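Bench notebook, September
Small table, afternoon, from about 2:15

Went in to find the missing Illow instruction sheet and came out having cleaned half a table. The sheet is still missing. I have found two other instruction sheets, both for things we no longer own.

State of play. The flowered cover has a patch of small brown stains on the right side. Efa says tea. Gwion says wood dye, with the confidence of a man who was holding wood dye. Tried warm water and dish soap on one of the spots, ten minutes under a damp rag: slightly paler, or I was slightly more hopeful. Did not try anything stronger, as the roses look like they'd go first.

The organizer (tan in Loredana's inventory, peach in mine, and we have stopped discussing it) collects dirt on the outside and in the compartments too. Dusting the outside only moves it inside. Proposal: take everything out, tip it over the bin, then wash it in the big sink with a bottle brush. The lattice sides will need the brush, a cloth just snags in the slots.

Also:
- Paper lives standing up in the slots. The folder leans whatever I do. If it bothers you, put a second folder next to it.
- Green board stays out flat. Seren uses it for cutting gasket paper and I am tired of finding it behind the shelf.
- Little white bottle with the black cap: please stand it up when you've finished. I know it rolls. That is the argument for standing it up.
- The speckled off-white stuff marks the minute you look at it, or came that way. No two people here agree. Keep it off the stained patch regardless.

Replacement cover from Zodbridge is 85 dollars plus shipping. For 300 we could get the whole table resurfaced by Dafis. Nerea has offered a third option, a large tray placed over the stains, cost zero. Leaning toward the tray. 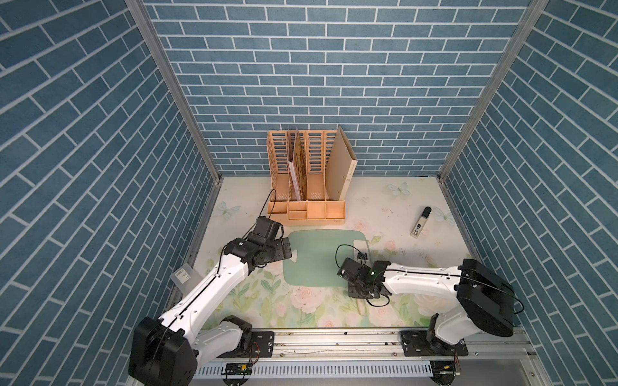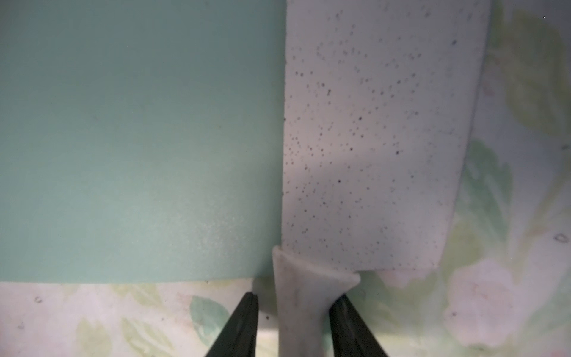
Green board in both of these, above and below.

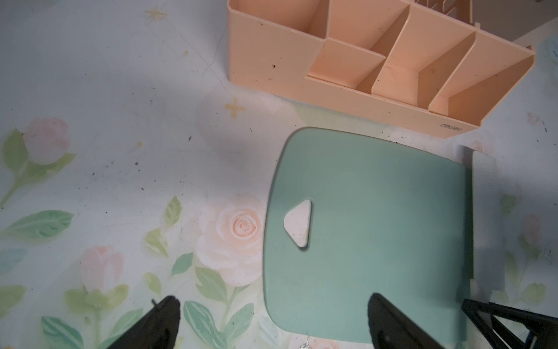 Still to do

Wash organizer. Must be fully dry before paper goes back in, see what happened to the Cimosow manual.
Second go at the stains, with baking soda paste, on the spot nearest the edge.
Ask Gwion about the dye again, casually.
Find the Illow sheet. Not in the folder. I checked the folder twice.

Recent entries
Drawer 678: why is it locked
Label tape, 1,000 feet of the wrong width
Seren's gasket paper, part two
The Cimosow manual and the wet shelf

Last updated: September, 5:40 pm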